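Skircombe clothing bank, progress to the end of March

Spending stands at £935, mostly on storage boxes, which breed. We promised you 300 garments sorted and folded. The shirts are done. Knitwear is behind, having turned out to be a subject in its own right.

The spare bed at Hallville is still our folding table, cartoon sheet and all. Jumpers get laid flat on it, ribbing pulled straight, lint dealt with later by someone more patient.

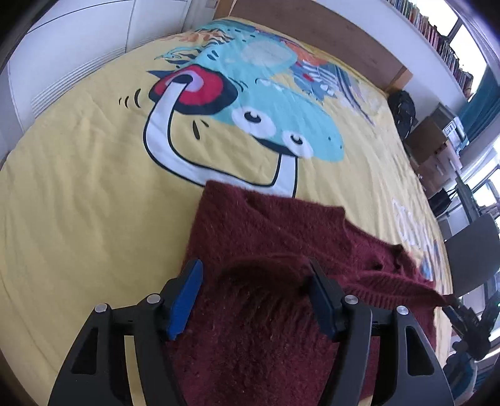

Canan Dönmez would rather we rolled the heavy ones, and says folded wool slides off the shelf by teatime. We are trying it her way for 4 weeks.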